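Notebook > Workshop > Toys and games bench

July 3, 2018
In-ho Ra

Plush, white, small. Sorting and seam check before the Grallska box goes back. 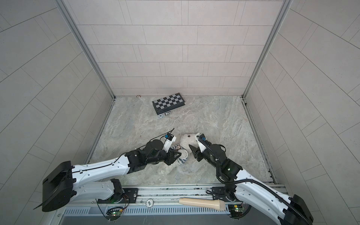

Seam order for plush stays as Jong-dae Yeom set it: neck first, then side seams, then limbs. Squeeze the body from both sides at mid-height, hold, release, and look for stitch gaps while the fill is compressed. Gaps show better under load than at rest. Anything over 2 mm goes to repair.

Batch so far: 17 plush items logged, 14 passed, the rest set aside with a tag. Two of the three have side seam gaps. The third has a pulled thread at the neck, no gap yet. Kang thread matches the white well enough; the Florkell spool is a shade too yellow under the bench lamp.

Clothing on plush: log it with the toy, do not remove it unless the neck seam cannot be reached. Striped fabric gets a separate note for color bleed before any damp cleaning.

Folding chessboard: check hinge and both outer faces, then store flat. Loose game pieces go in the tray with the board number. Do not mix with the Grerham set, the discs are close in size and took me almost an hour to separate last time.

Box weight limit is 325 g of plush per bag, unchanged.

Open: does the pulled thread count as a fail? Ask Jong-dae. Next full check in September. Need more tags, white ones.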